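생활 속의 공차와 끼워맞춤
4주차 강의 노트: 구멍은 왜 늘 축보다 조금 커야 하는가

지난주에 걷은 과제부터 이야기하겠습니다. 도면에 "딱 맞게"라고 적어 낸 분이 여럿 계셨습니다. 마음은 이해합니다만 공장에 그 도면을 보내면 전화가 옵니다. "딱"이 몇 밀리미터냐고 묻는 전화입니다. 오늘은 그 전화를 받지 않고 사는 법을 배웁니다.

1. 기준 치수와 허용차

지름 30 mm라고 적힌 축을 실제로 재 보면 30 mm가 아닙니다. 29.98일 수도 있고 30.01일 수도 있습니다. 정확히 30인 축은 교과서에만 삽니다. 그래서 도면에는 기준 치수와 함께 얼마까지 틀려도 봐줄 것인지를 적습니다. 위 허용차와 아래 허용차, 그 둘의 차이가 공차입니다. 공차는 늘 양수이고, 시험 때마다 음수로 적는 분이 꼭 나옵니다.

공차를 좁게 잡으면 부품이 좋아 보입니다. 값도 좋아 보이지 않을 만큼 올라갑니다. Nowicki 사의 옛 견적서를 수업 자료실에 올려 두었으니 보시기 바랍니다. 같은 핀인데 공차 등급 하나를 올리자 개당 446원이 700원이 되었습니다. 그 핀은 서랍 손잡이에 들어갈 물건이었습니다.

2. 끼워맞춤의 세 종류

헐거운 끼워맞춤. 구멍의 최소 치수가 축의 최대 치수보다 큽니다. 어떤 축을 집어 어떤 구멍에 넣어도 틈새가 남습니다. 경첩, 미닫이, 냄비 뚜껑의 세계입니다.

억지 끼워맞춤. 축의 최소 치수가 구멍의 최대 치수보다 큽니다. 프레스로 밀어 넣거나 구멍 쪽을 달궈서 넣습니다. 망치로 넣는 분도 계시는데, 그건 끼워맞춤의 종류가 아니라 성격의 종류입니다.

중간 끼워맞춤. 만들어진 치수에 따라 틈새가 생기기도 하고 죔새가 생기기도 합니다. 학생들이 가장 싫어하고 저도 채점하기 싫은 부분입니다. 위치는 잘 잡아야 하는데 가끔 분해도 해야 하는 부품에 씁니다.
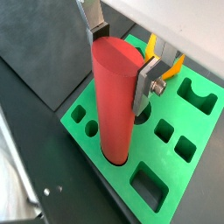
표기법으로 넘어가면, 대문자는 구멍이고 소문자는 축입니다. H7/g6이라고 쓰면 앞이 구멍, 뒤가 축입니다. H 구멍은 아래 허용차가 0이므로 계산이 편하고, 그래서 대개 구멍을 기준으로 삼고 축을 깎아 맞춥니다. 드릴과 리머는 정해진 치수로 사 오는 물건이지만 축은 선반에서 얼마든지 더 깎을 수 있다는 사정도 있습니다. 너무 깎은 축을 되돌리는 방법은 이 강의의 범위를 벗어납니다.

3. 모따기의 고마움

치수가 맞아도 안 들어가는 경우가 있습니다. 축이 조금 기울어진 채로 구멍 입구에 걸리는 것인데, 서랍을 한쪽만 밀어 본 사람은 다 아는 현상입니다. 서랍이 깊이에 비해 폭이 넓을수록 잘 걸립니다. 핀과 구멍도 마찬가지로, 얕게 들어간 상태에서 옆으로 힘을 받으면 두 점에서 물려 버립니다. 이때 더 세게 밀면 더 세게 물립니다.

처방은 간단합니다. 축 끝이나 구멍 입구를 비스듬히 따 줍니다. 모따기 1 mm가 작업자의 인내심 한 시간과 맞먹는다는 것이 Přemysl Skála 선생의 지론이었습니다. 선생은 Tukdale 공방에서 22년 동안 가구 철물을 맞추신 분으로, 모따기 없는 도면을 받으면 빨간 연필로 한숨을 그려 돌려보내셨습니다. 한숨을 어떻게 그리는지는 저도 몇 장 받아 보고서야 알았습니다.

4. 재료가 움직인다는 사실

금속은 온도에 따라 늘고 줄지만 적어도 예의 바르게, 계산대로 움직입니다. 나무는 습도를 따라 움직이고 결 방향과 결 직각 방향이 서로 다른 의견을 가지고 있습니다. 1월에 잘 맞던 문이 장마철에 안 닫힌다면 문이 고장 난 것이 아니라 설계자가 1월에만 일한 것입니다. 플라스틱은 사출 후 수축까지 있어서 금형을 처음부터 크게 만들어 둡니다. 얼마나 크게 만드느냐는 재료표를 보시고, 재료표와 현장 말이 다르면 현장 말을 먼저 들으십시오.

5. 계산 예

구멍 30 H7: 위 허용차 +0.021, 아래 허용차 0
축 30 g6: 위 허용차 -0.007, 아래 허용차 -0.020
최대 틈새 = 0.021 - (-0.020) = 0.041 mm
최소 틈새 = 0 - (-0.007) = 0.007 mm

최소 틈새가 양수이므로 헐거운 끼워맞춤입니다. 부호를 두 번 빼는 대목에서 매년 여러 분을 잃습니다. 괄호를 쓰십시오. 괄호는 무료입니다.

과제

가. 같은 구멍에 축을 30 k6(위 +0.015, 아래 +0.002)으로 바꾸었을 때 최대 틈새와 최대 죔새를 구하고 끼워맞춤의 종류를 쓰시오.
나. 집에 있는 물건 가운데 헐거운 끼워맞춤과 억지 끼워맞춤을 하나씩 찾아 손으로 스케치하시오. 볼펜 뚜껑은 작년에 너무 많이 받았으므로 제외합니다.
다. Calon 경첩 도면(자료실)에서 모따기가 빠진 곳을 찾아 표시하시오. 빨간 연필을 써도 됩니다.

읽을거리는 Manley 교재의 끼워맞춤 장입니다. 표는 외우지 마시고, 어느 쪽에 있는지만 외워 오십시오. 다음 주에는 버니어 캘리퍼스를 나눠 드립니다. 병따개로 쓰신 흔적이 있으면 감점합니다.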